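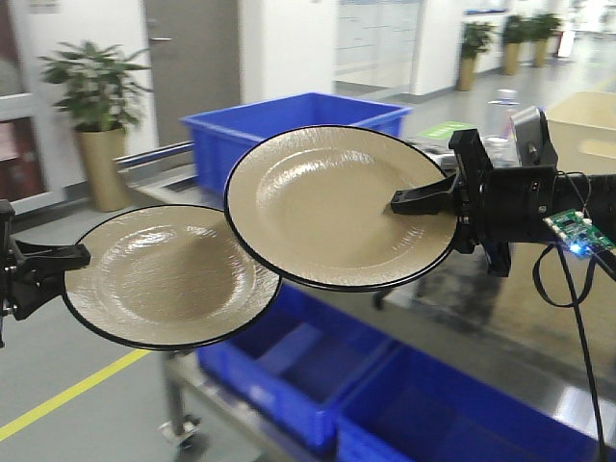
Vodgate: ficha de dados do kit bimanual para manuseio de louça
Por Ott Lapiņa
Atualizado em abril

O Vodgate é vendido pela Flurnavden como um pacote fechado: dois braços, duas garras paralelas, câmeras, software de controle e um conjunto de episódios gravados para ajustar a política de preensão. Esta ficha cobre só o conjunto de episódios e o que conseguimos verificar dele. O folheto comercial promete "manuseio confiável de louça em linha". Não encontramos nos arquivos nada que sustente a palavra "confiável", e ela não volta a aparecer aqui.

Conteúdo

794 episódios de manipulação de pratos, cada um com vídeo, posições das juntas e abertura das garras. O fornecedor anuncia 100 Hz para as juntas. Os carimbos de tempo batem com isso na maior parte dos arquivos, mas há trechos com amostras repetidas, o que me faz suspeitar de interpolação. Perguntei à Flurnavden e recebi de volta o mesmo folheto, em PDF.

A força de aperto não é registrada. Existe um campo grip_force em todos os episódios, e ele vem preenchido com zero. Quem for treinar qualquer coisa sensível a contato deve apagar a coluna antes de começar.

Variedade dos objetos

O problema maior, para mim, está na louça. Um restaurante trabalha com tigelas, travessas, pires, pratos lascados, pratos empilhados com resto de molho entre um e outro. O material que examinei insiste em pratos claros, de borda fina e escura, presos pela beirada, um em cada garra. O esmalte brilhante devolve reflexo para a câmera, e isso conta a favor do conjunto, porque superfícies assim costumam atrapalhar a estimativa de profundidade. Só que reflexo em prato claro não ensina grande coisa sobre vidro ou inox.

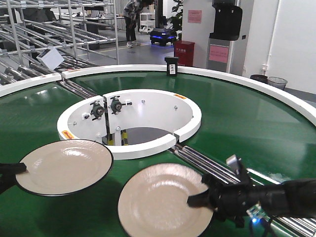

A integração com mesa transportadora é vendida como módulo à parte, com o nome Colness, e custa quase tanto quanto o kit. A documentação traz um diagrama de instalação e duas frases sobre sincronismo. Nos episódios em que os braços seguram os pratos acima da mesa verde circular, com a trilha de roletes metálicos passando sob a garra direita, não há nenhum sinal de velocidade da mesa nos dados. Sem esse sinal, não dá para saber se a política acompanha o movimento ou se foi gravada com tudo parado. Aivar Ķēniņš, que revisou os registros comigo, acha que é a segunda hipótese. Eu deixo em aberto.

Rótulos

Cada episódio traz "sucesso" ou "falha". O critério não está escrito em lugar nenhum. Na versão 2 do conjunto, parte das falhas virou sucesso sem nota de alteração. Guardem a versão anterior, se ainda a tiverem.

Uso recomendado

Serve para testar carregadores de dados, comparar calibração de câmeras e fazer pré-treino de preensão pela borda. Não usem como prova de desempenho em cozinha, nem para decidir compra. A Dambrauskienė, que pediu esta avaliação, recebeu a mesma recomendação.

Licença

Uso interno para clientes do kit. O texto proíbe redistribuição e não menciona modelos derivados. Consultem o jurídico antes de publicar pesos.

Pendências

- Resposta da Flurnavden sobre as amostras repetidas
- Critério escrito de sucesso e falha
- Sinal de velocidade da mesa no módulo Colness
- Episódios com outros tipos de louça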